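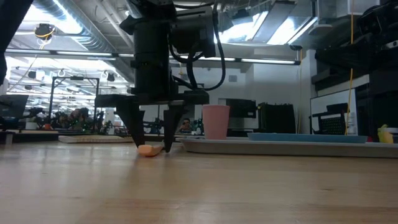 4. Setting the table and tray

The Flesix leaflet says this takes a moment. Allow longer the first time, and don't believe the part about "any surface will do."

4.1 Wipe the wooden tabletop and let it dry. The leaflet recommends a polish. We have yet to see what the polish adds, apart from glare.

4.2 Set the gray tray down flat. It has rounded corners and a raised rim, and the rim is supposed to keep everything in place. It won't stop a tall cup from tipping.

4.3 Put the small cup at the left end of the tray and the blue plate to the right of it. Leave a gap between them. 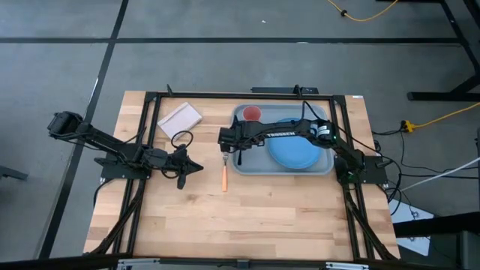 4.4 Place the loose items on the bare wood, in front of the tray. Start with the small orange piece, then add the spoon.

Note: Zoi Manolakis, who wrote the first version of this section, had the spoon going on the plate. Ignore any old printouts that still say so.

CAUTION: Do not lean on the tray rim to reach the back of the table. "Heavy duty" on the carton is a sales term.

4.5 Check the spoon. It should lie flat on the wood, at an angle, with the small ball behind the bowl.
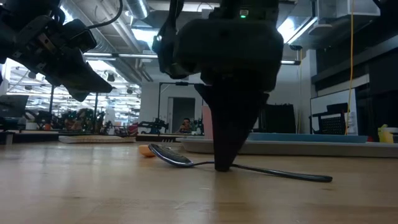

Fig. 5. Spoon on the tabletop, orange ball behind the bowl.

4.6 If the ball rolls, the table isn't level. Adjust the feet before trying the adhesive dots supplied, part 153, which leave a mark.

Section revised 8/2/25.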